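Kanimero Camera Library: Frequently Asked Questions

The Kanimero Camera Library lends photographic equipment to registered members from its premises in Furncombe. Please read the answers below before contacting the loans desk.

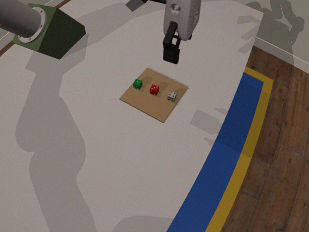
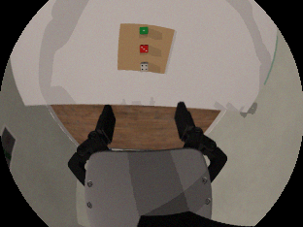
Three small dice on a tan board, two views.

Who may borrow equipment?

Any resident of the Furncombe district aged 18 or over may apply for membership. Applicants must provide photo identification and proof of their current address. Organisations may apply through a nominated representative, who is then responsible for all items on loan.

What equipment is available?

The collection holds 176 items, including camera bodies, lenses, tripods, light meters and flash units. Of these, 82 are lenses. The full list is kept at the loans desk and is updated each July. Studio lighting is lent only to members who have completed the lighting induction.

Do you lend film cameras?

Yes. Members may borrow 35 mm and medium format cameras on the same terms as digital models. Film is not supplied. The library does not process film or make prints.

How long may I keep an item?

The standard loan period is 14 days. A member may have no more than two major items on loan at any time. Batteries, straps, lens caps and memory cards issued with a camera do not count towards this limit, but must be returned with it.

Can a loan be renewed?

A loan may be renewed once, provided that no other member has reserved the item. Renewal requests must reach the desk before 4 pm on the due date. Overdue items cannot be renewed.

Is a deposit required?

A refundable deposit of $500 applies to all items in the Kalogeropoulos Collection, which was donated on the condition that it remain available to the public. No deposit is required for general stock.

What happens if equipment is damaged or lost?

Please report any damage as soon as it is noticed. Members must not attempt repairs, open a camera body or clean a sensor. Items are assessed by our equipment officer, Grímur Norðdahl, and a written estimate is sent to the member before any charge is made. Normal wear is not charged. Where an item is lost or stolen, the member is liable for its replacement value as shown on the loan form.

May I take equipment overseas?

Written permission is required. Applications should state the destination and dates of travel, and be accompanied by evidence of insurance covering borrowed goods.

Will my own lens fit a library camera?

Staff can check the mount for you at the desk. Adapters are available for some older lenses, although autofocus and automatic exposure may not work when an adapter is fitted. The library accepts no liability for damage to members' own equipment.

Who owns the photographs I take?

Copyright is a matter between the photographer and any client, and the library makes no claim on images taken with its equipment. Please remove your files before returning a memory card. Cards are formatted on return and files cannot be recovered.

Do you offer training?

Introductory sessions on exposure, focus and basic camera care are held in the Drukov Room. Places are limited and must be booked at the desk. Members borrowing a medium format camera for the first time are asked to attend a short handling session beforehand.

How do I cancel my membership?

Cancellation must be made in writing. All items must be returned and any outstanding charges paid before a deposit is refunded.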